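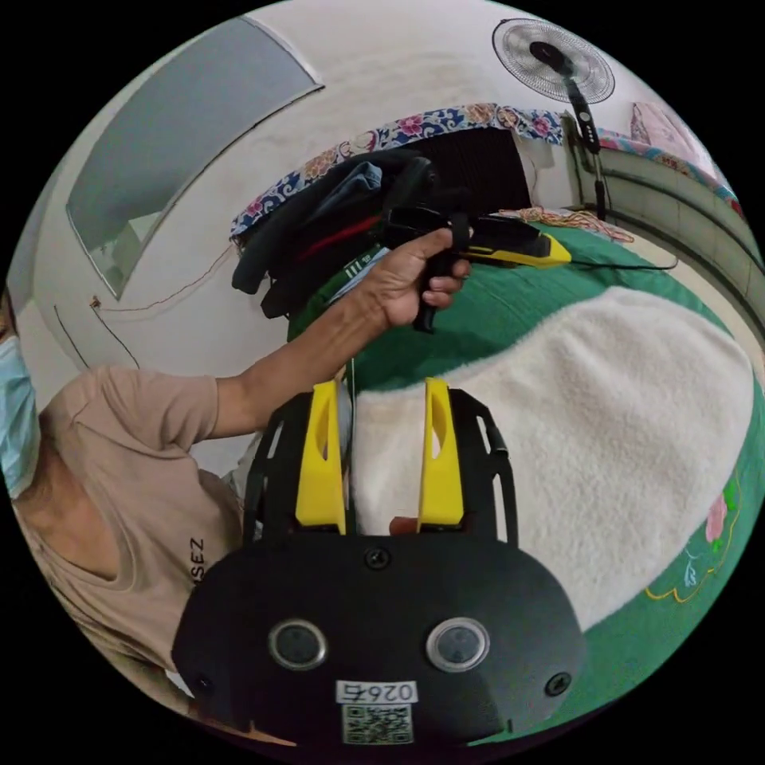 Morning at Pustura, Flosteck, in February.

Areeba Swati would like it known that she does not especially enjoy jigsaws. She says this within a minute of my arrival, while moving a harbour at sunset off the chair so that I can sit down.

"I like other people doing them," she says. "I find it restful. Doing one myself, I get as far as the sky and start to resent everybody involved."

Swati runs Pustura, a jigsaw library with 287 puzzles on its shelves and a waiting list for the one with the owls. Members pay £20 a year and may take two boxes home at a time. There is a four-week loan period, which she describes as "more of a mood".

It began with her late aunt's spare room. Her aunt had left her a piano, which went to a cousin, and a great many puzzles, which the cousin declined. Swati put a card up in the launderette offering to lend them out, expecting a couple of polite enquiries. What she got was a man at the door the same evening, still in his work boots, asking whether she had any steam trains.

"He had a look in his eye. I gave him two viaducts and he went off down the path like he'd robbed me."

The steam train man is still a member. So is his ex-wife, and Swati keeps a note of which boxes each of them has out, as neither will knowingly do a puzzle the other has handled. "I've had to tell a few lies about that. There are only so many viaducts."

I ask what people argue about, assuming there must be something, and she puts down her tea to give the question its due. Missing pieces, obviously. Every box comes with a slip inside the lid where borrowers are meant to write down any gaps they find, with the date and their initials. In practice the slips have turned into a sort of parish newsletter. She fetches me one from a Flemish market square. The first entry reads "1 missing, goose". Beneath it, in green ink: "Goose was present when I had it." Beneath that, in capitals: "IT WAS NOT."

"That goose has ended a friendship," says Swati. "I'm not exaggerating. They used to share lifts."

The goose turned up eventually, inside a different box, among the rigging of a clipper. She has never told either party. She slipped it back in and let the next borrower remark on what a complete set it was.

Her own views are firmer than you'd expect from someone who claims to be indifferent. She thinks edges first is fine but a bit obedient. She distrusts anyone who won't look at the lid. Puzzles made entirely of baked beans, or jelly beans, or any bean, she regards as a cry for help, though she stocks three of them and they are rarely in. She is fond of a Rahman, the make her aunt preferred, for the thick board and the dull pictures. "Cows standing about. A lock gate. You don't want to be thrilled for nine evenings running."

Esavport, the next town along, has a jigsaw library of its own, and relations are cordial in the way of neighbouring countries that have stopped short of war. Esavport sorts by number of pieces. Pustura sorts by subject, so that Cottages run into Castles and there is a whole shelf marked Food, Unappetising. Swati went over once to see how they managed things and came back unsettled by the quiet. "Lovely people. Labels all facing the same way. I had to have a sandwich in the car."

Does she ever worry that people will lose interest? She says they lose interest every spring, quite regularly, and come back when the clocks change, looking sheepish and holding something overdue. The fines are a matter for the borrower's conscience. There is a jar. It did well last winter and she bought a new kettle out of it.

Before I leave she tries to lend me something. I say I'm not really a jigsaw person, and she says no, nor is she, and goes along the shelf anyway. I come away with a lock gate. According to the slip it has been complete since 2, and then the ink has run, so I can't tell you which year. The last borrower has added, in pencil, "Water very boring. Enjoyed it."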